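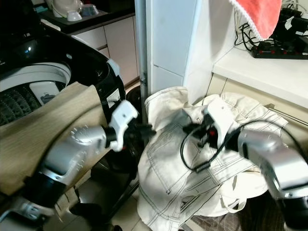 Nicholas
Mantenimiento de célula, proyecto Kindlow

README: célula de lavandería Mandosden

Versión de la ficha: revisión de marzo

Este documento recoge la puesta en marcha, el cuidado periódico y las reparaciones habituales de la célula de dos brazos instalada en la zona de lavado de Mandosden. Acompaña a los registros de manipulación de tejido del proyecto Kindlow y va dirigido a quien tenga que arrancar la célula o interpretar los datos que salen de ella. La programación de tareas se documenta aparte.

Contenido del directorio

config/ parámetros de brazos y pinzas
calib/ últimas calibraciones válidas, una por brazo
logs/ corrientes de motor, apertura de pinza, avisos
notas/ incidencias de mantenimiento en texto plano

Equipo

Dos brazos con antebrazo plateado, izquierdo y derecho, con una pinza blanca en cada extremo. Los dedos de la pinza izquierda son negros; la derecha tiene piezas internas negras y rojas y un cable negro que baja en curva desde la pinza. La lavadora es de carga superior, con cuerpo negro brillante. Entre los dos brazos queda un poste metálico gris, vertical, que limita el cruce de trayectorias. El controlador es un Furkard de dos canales, con un canal por brazo.

El espacio es estrecho. El poste figura en el modelo de colisiones como cilindro fijo y no debe borrarse aunque el planificador devuelva rutas más cortas sin él.

Puesta en marcha

1. Comprobar que la parada de emergencia está liberada y que no hay nadie en la zona de alcance.
2. Encender el controlador y esperar 22 segundos antes de habilitar motores. Si se habilita antes, el canal derecho arranca con el error de encoder E-4.
3. Llevar ambos brazos a reposo con velocidad reducida.
4. Abrir y cerrar cada pinza en vacío. El recorrido debe terminar sin aviso de corriente.
5. Cargar calib/ y verificar la fecha interna de los ficheros. Una calibración anterior al último cambio de dedos no sirve.
6. Levantar la tapa de la lavadora a mano. La célula no la abre.

Parámetros de pinza

El límite de corriente de cierre es 900 mA en los dos lados. Con valores superiores se marcan los tejidos finos; con valores inferiores se pierde la prenda al pasarla por el borde del tambor. El valor está en config/pinza.yaml y se aplica tras reiniciar el canal correspondiente.

Para prendas voluminosas se usa el perfil "amplio", que retrasa el cierre y baja la velocidad de elevación. Para paños y piezas planas, el perfil "esquina".

Recorrido del cable derecho

Es el punto que más intervenciones genera. El bucle necesita holgura suficiente para el giro completo de la muñeca, pero si cuelga demasiado se engancha en cordones, tiras y cremalleras. Procedimiento de ajuste:

- Cortar alimentación del canal derecho.
- Girar la muñeca a mano hasta cada tope y observar el cable.
- Fijar la brida en la posición más corta que no tense el conector.
- Repetir el giro completo con una prenda pinzada.

Si el conector presenta juego lateral se sustituye el cable entero. No se vuelve a crimpar.

Mantenimiento

Tras cada sesión: retirar pelusa de los dedos y de la abertura frontal de las pinzas con brocha seca. No usar aire comprimido, que la empuja hacia el husillo.

Cada 4 semanas: revisar el par de los tornillos de la muñeca, limpiar las guías y registrar en notas/ la corriente de cierre en vacío.

Cada 11 semanas: cambiar las almohadillas de los dedos y recalibrar ambos brazos. El cambio se hace por parejas; una almohadilla nueva frente a otra gastada desplaza el punto de agarre.

Averías conocidas

Pinza que no llega a cerrar: pelusa en el husillo en la mayoría de los casos. Desmontar la carcasa, limpiar, volver a calibrar la apertura.

Deriva del brazo izquierdo al apoyarse tejido encima: una tela que cubre parte del brazo añade carga no modelada. Activar la compensación en config/brazo_izq.yaml.

Pérdida intermitente del canal derecho: revisar primero el cable, después el conector del controlador.

Limitaciones de los datos

Los registros no incluyen fuerza en los dedos, solo corriente. Las sesiones anteriores al cambio del controlador tienen otro periodo de muestreo y no se deben mezclar con las actuales. Las marcas de tiempo de cada canal son independientes y hay que alinearlas con el script de notas/. Queda pendiente documentar el formato de avisos del canal izquierdo.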